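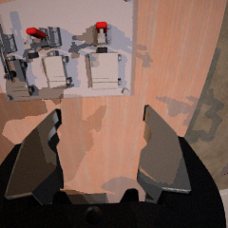

Open gripper over the tabletop, seen from above.

### 1/

I get the same few questions every spring about sending a translation sample to a small press, so I'm putting my answers in one thread. I translate fiction from Japanese. Your language may work differently.

### 2/

Check the rights before you do anything else. Write to the original publisher and ask whether English rights are free. Keep the reply. Bokidine won't open a sample without one, and they say so on their submissions page.

### 3/

If the publisher doesn't answer, write again after a month. My last reply came from a general inbox and was two lines long. It was enough.

### 4/

Length. My most recent sample was 3397 words, which is the first chapter and a bit of the second. The guidelines asked for "one or two chapters." I stopped at a scene break and noted in brackets where it falls in the original.

### 5/

Start at the beginning of the book if you can. I once sent a section from page 79 because I liked the dialogue. The editor wrote back asking who everyone was. Fair question.

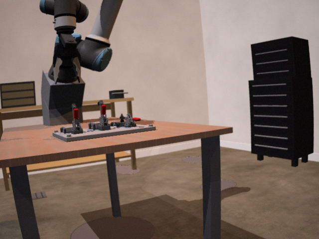

### 6/

The synopsis should give away the ending. It's for the editor, not for the back cover. One page, present tense, with the names spelled the way you spell them in the sample. I have gotten that last part wrong -- the sister had a long vowel in one file and a short one in the other.

### 7/

Cover letter: who wrote the book, when it came out, who holds the rights, who you are. If the book won a prize, say which. If you have no publications yet, skip that line. No need to say you're new.

### 8/

On comparison titles: I include 2 and keep them recent. Hinata Kinoshita, who read my drafts for the Pruvari workshop, crossed out a third one because it was the same author as the second. She also crossed out "haunting."

### 9/

Footnotes. I leave them out of samples. Food names, school grades, train lines -- most of it can stay in the sentence without help. The workshop group was split on this and we didn't settle it. A press in Kurken that does scholarly editions wants notes, so read the guidelines.

### 10/

Read the whole thing aloud once with the original closed. I marked 23 places last time. Most were small: a "however" too many, two people who "nodded slightly" on the same page, a sentence still in Japanese order.

### 11/

Magazines are worth trying while you wait. Chornovol takes excerpts in translation and reads through April. Tell them if the sample is also with a press, and tell the press if the excerpt gets taken. Check that your permission covers magazine use too. Mine didn't, and I had to go back and ask.

### 12/

Waiting times: my shortest was a few weeks, and my longest is still going. I send one polite follow-up after the date they give and then start on the next press.

### 13/

Somebody asked about payment for samples. If the original publisher or an agent asks you for one, ask for a fee and get it in writing. If it's your own pitch, you're usually doing it unpaid. Use the same sample for several presses and change only the letter.
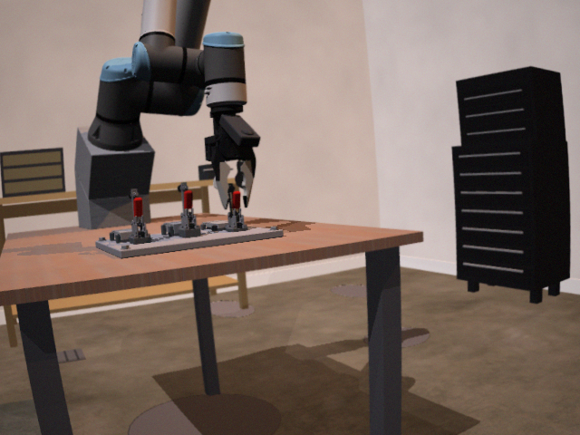 Robot arm with blue joint caps, at the wooden-topped table.

### 14/

Replies are open until 9 tonight. I can't read your sample, sorry, but I can answer questions about rights letters. I'll post the wording of mine tomorrow with the names taken out.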